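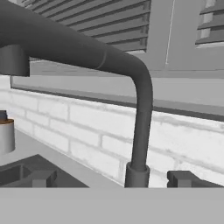
The Price of Water and the People Who Do Not Pay It

Sunday, January 19, 2020
Braulio Varela

When I was a boy, my grandmother kept a bucket under the sink and poured what was in it on her tomatoes. She was not an environmentalist. I think she never heard the word. She had carried water from a well until she was married, and after this a person does not let water go away so easily.

I write about her because in October the town of Gosero, where I have lived for many years, changed the way it charges us for water. Before, every house paid the same amount each month. Now we have meters, and each house pays for what it uses. I was in favor of this. I went to two meetings and spoke at one of them, with my paper shaking in my hand. I said that a thing with no price is a thing people waste. I still believe it, but I believe it less simply than before.

My own bill went down by 8 dollars. I live alone and I am often away. The family on the other side of my fence has five children and a grandfather who is sick, and they wash sheets every day. Their bill went up by 30 dollars. Nobody in that house is wasting anything. They only have many bodies, and bodies need to be washed.

Then there is the Clilline golf course, outside the town limits, which has its own wells and is not part of the new system. I do not hate golf. But in the dry weeks of summer I could see its grass from the road, very green, and I thought about the sheets.

The economists will tell me that the price is doing its work, and that the poor family should be helped in another way, with money from another place. This is a good answer on paper. In our town the other place does not exist. The council has promised a discount for large families, and to ask for it you must fill in a form, bring it to the office on Jitach Street before it closes at four, and show papers for every person in the house. My neighbor works until six.

I would prefer a different method, which is used in other towns and is not difficult to understand. The first part of the water should be very cheap for everyone, and this part should grow with the number of people who live in the house. After this the price should climb, and for the swimming pools it should climb quite high. It would be necessary to count people, yes. But the town already counts us when it wants to send us the trash bill.

Some of my friends say that I am becoming sentimental, and that at the meeting I spoke better. Maybe so. I was speaking then about water in general, and it is easy to be strict in general. I did not ask who would be paying for my good principle.

The council will discuss the rates again this spring. I will go, and I have already written to the members to say that I made a mistake in how I argued the first time. Two of them answered me. One wanted to know if I still have my old paper, and I sent it to her.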